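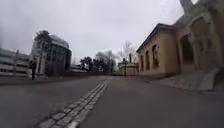 Heserness, the neighborhood walking and wheeling group, is delighted to announce that its open-street mornings will return in August, and that this year they will take in two streets instead of one. Anyone who joined us last summer will remember how quickly the word got around, and how many folks who had only come out to collect the newspaper ended up staying until lunch (some of them in their slippers!). A road looks so much wider with no cars on it, and the narrow strip of gray cobblestones running up the middle of the asphalt makes a very handy guide for little ones learning to ride in a straight line. We hope plenty of them will give it a try.

The mornings start at 8:30 and wind down at noon. Streets will be closed to through traffic for that time, though neighbors who need to get a car in or out can speak to any of the stewards at the corners and will be walked through at a gentle pace. Emergency access stays open throughout.

Last year 1,063 people signed our guest book over the season, and we read every single comment, including the long one about the accordion. Many of you asked for more places to sit, so the Gruren furniture workshop has kindly agreed to lend us 21 benches, and Ansah Bakery will be bringing coffee, sweet rolls and its very popular cheese bread for as long as supplies last.

"I have lived here most of my life, and I met three of my own neighbors for the first time at one of these mornings," said Remedios Ocampo, who looks after the program for Heserness. "One of them is now teaching me to play chess, quite badly on my side, and I would love for everybody to have a story like that. Bring your grandmother, bring your chalk, bring whatever you've got with wheels on it."

Nesel Cycles will set up a free repair stand for flat tires, squeaky brakes and loose chains. Bigger jobs may have to go back to the shop, but the mechanics are happy to take a look and give advice. Seventy children's helmets will be available to borrow, in several sizes, and should be returned to the stand before noon, please.

Taking part is free and there is no need to sign up. Households that would like to run a game, play some music or put out a table of plants or books are asked to let Heserness know by the end of July, so that the noisier things can be kept a friendly distance from the quieter ones. In case of heavy rain, the morning will be moved to the following week.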